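Two-finger vs. five-finger hand for laundry tasks

wbangash
Swapped the Toft parallel gripper for the Pramholm five-finger hand on our humanoid in May. Same arm, same controller. The Toft was fine on cloth and poor on curved plastic. It pinches at one spot and the part pivots. Anyone else compared them?

s_leone
We did 340 grasps with each. The Toft dropped fewer shirts. The five-finger hand was better on rims and handles, but it added 2 minutes of calibration every morning.

dirkden_tho
I'd keep the Toft and put softer pads on it. Thirteen joints to hold a piece of plastic is a lot of maintenance. Most of your pivoting is grip force, not finger count.

wbangash
Tried pads. Helped on flat parts, did nothing on curved ones.

s_leone
Disagree with dirkden too. Force won't fix a single contact line – you need something on both sides of the rim. How are you coming at it?

wbangash
From above, arm angled down, knees bent a little. Working at the lower drum with the basket on the floor in front of it. The hand has the gray plastic piece by the rim:

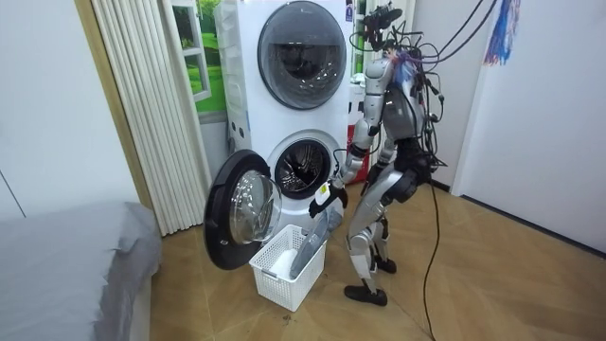
snaedis_o
Reply to wbangash: that's a low reach. Did you retune the balance gains after the swap? The Pramholm is heavier than it looks, and ours leaned until we changed the payload value.

dirkden_tho
Fair point on the rim. I still wouldn't pay 3,343 for it. Does the wrist camera mount carry over from the Toft?

wbangash
No, different bolt pattern. I printed an adapter and can post the file. Payload value is updated, gains are still the old ones.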